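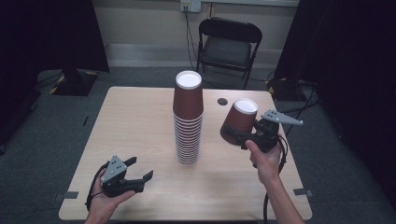 Abb. 3: Brauner Pappbecher-Stapel auf dem hellen Holztisch, ein einzelner Becher daneben.

3.2 Der Stapel als Ordnungsform

Mit Bechern habe ich mich, das gebe ich gern zu, anfangs nur widerwillig beschäftigt. In der Literatur zum Aufräumen geht es um Schränke, Schubladen, vielleicht noch um Spülmaschinen, und der Pappbecher kommt höchstens als Müll vor. Dabei ist er ein wunderbares Ding, wenn man verstehen will, wie Leute in Gemeinschaftsräumen Ordnung herstellen! Stapelt man ihn mit der Öffnung nach unten, wie in Abb. 3, dann sitzt jeder Becher über dem nächsten, und von der Seite sieht man vor allem die weißen Ränder, dicht an dicht, Ring über Ring. Oben schaut man auf den weißen Innenboden des letzten Bechers. Ich nenne diese Bauweise im Folgenden den Glockenstapel (Valdemar Skov fand den Namen albern, hat ihn nach einer Weile aber selbst benutzt). Das Gegenstück, also die Öffnung nach oben, heißt bei mir Kelchstapel, und über den Unterschied zwischen beiden könnte ich sehr lange reden.

Zunächst zum Material. In den Pausenräumen von Rundus und Punen haben wir über einen Winter hinweg 1066 Stapelvorgänge protokolliert, angefangen im Dezember, als die Becher wegen der vielen Besprechungen besonders schnell weggingen. Als Stapelvorgang zählt bei uns jedes Ablegen eines Bechers auf oder unter einen anderen -- auch dann, wenn jemand den Becher gleich wieder herunternimmt, weil er ihm doch zu schief sitzt. Über diese Definition haben wir uns lange gestritten. Skov wollte nur die Becher zählen, die am Ende wirklich stehen bleiben, aber damit wären uns gerade die Korrekturen verloren gegangen, und für die interessiere ich mich am meisten.

Zu den Korrekturen also. Wer einen Glockenstapel baut, muss den einzelnen Becher irgendwann mit der Öffnung nach unten über den Stapel bringen. Das klingt banal, ist aber der Moment, in dem die meisten kurz zögern. Der Becher wird schräg gehalten, fast liegend, dann erst aufgerichtet, und in dieser Schräglage entscheidet sich offenbar, ob er sauber über den oberen Boden gleitet oder mit dem Rand hängen bleibt. In unseren Protokollen steht dafür das Kürzel K, und ich habe beim Auswerten ganze Seiten voller K gesehen. Beim Kelchstapel gibt es das kaum, da lässt man den Becher einfach hineinfallen und geht wieder an die Arbeit.

Warum bauen die Leute dann trotzdem Glocken? Ich habe natürlich gefragt, und die Antworten gehen wild durcheinander. Manche sprachen von Staub, andere davon, dass der Stapel so besser steht (was ich gut verstehen kann, die Öffnung ist nun einmal breiter als der Boden), und eine ganze Reihe meinte schlicht, das sehe ordentlicher aus. Eine Befragte bei Punen hat mir erklärt, ein Kelchstapel wirke immer so, als habe ihn jemand vergessen. Den Satz habe ich mir an den Monitor geklebt. Für die Kodierung war er leider unbrauchbar.

Etwas heikler ist die Frage nach der Höhe. Unsere Stapel wuchsen im Schnitt langsam und wurden dann plötzlich aufgeteilt, und zwar fast nie von der Person, die den letzten Becher aufgesetzt hatte. Ladefoged, der dritte Standort, fiel hier völlig aus der Reihe: Dort stehen die Becher in einem Fach unter der Arbeitsplatte, das Fach gibt die Höhe vor, und damit war die ganze Frage erledigt. Ich habe die Daten von dort deshalb aus diesem Abschnitt herausgelassen und bespreche sie erst im Anhang. Schade ist es trotzdem, denn die Protokolle von dort waren mit Abstand am leserlichsten.

Bleibt der Tisch. Ein freistehender Stapel auf einer großen, hellen Platte verhält sich anders als einer an der Wand, das haben wir beide unterschätzt. An der Wand wird geschoben und angelehnt, mitten auf dem Tisch dagegen wird mit einer gewissen Vorsicht gearbeitet, und die Leute kommen mit dem neuen Becher eher von der Seite. Ob das an der Sorge vor dem Umkippen liegt oder daran, dass man auf dem Tisch von allen Seiten beobachtet werden kann, lässt sich aus den Protokollen nicht ablesen. Skov tippt auf das Zweite, ich auf das Erste. Für den Vergleich haben wir nur Phasen von jeweils some 90 Minuten herangezogen, in denen der Stapel nicht umgestellt wurde -- bei Punen war das gar nicht so leicht zu finden, weil der Tisch dort ständig für irgendetwas anderes gebraucht wird.

Die Auszählung nach Standort und Bauweise folgt im nächsten Abschnitt, zusammen mit dem Kellico-Index, mit dem wir die Schiefe eines Stapels bewerten.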